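Inicio | Cuaderno | Protocolos | Inventario | Contacto
Buscar en el cuaderno Ir
Imprimir esta entrada | Enviar por correo

04/10/2020 — Taller de encuadernación, cubeta 9

Sigo con la desacidificación del lote Branmont. Quedan 121 hojas sueltas. El papel Falotau absorbe peor que el Park con la misma solución; tras la primera inmersión el pH superficial apenas sube. Repito con baño de nueve minutos y secado entre fieltros, sin peso la primera hora.

La hoja 3328 tiene tinta ferrogálica. No va al baño. Apartada en carpeta aparte hasta probar con fitato.

El engrudo de ayer tenía grumos. Colado dos veces, sirve para charnelas, no para laminar. Alaric Doucet propone metilcelulosa Sendex en los lomos; hice una tira de prueba y despega limpia, pero queda algo brillante en rasante. Pendiente repetir más diluida.

Calibrar el pH-metro antes de seguir: la lectura del tampón 7 deriva. Electrodo viejo — pedir otro.

Pendiente: cambiar fieltros, rehacer las etiquetas de la prensa pequeña, pasar los pesos a la hoja común. 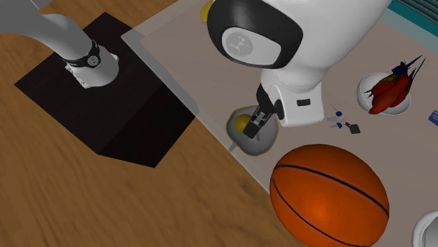
Fig. 1. Brazo sobre mesa clara, suelo marrón veteado (imagen simulada).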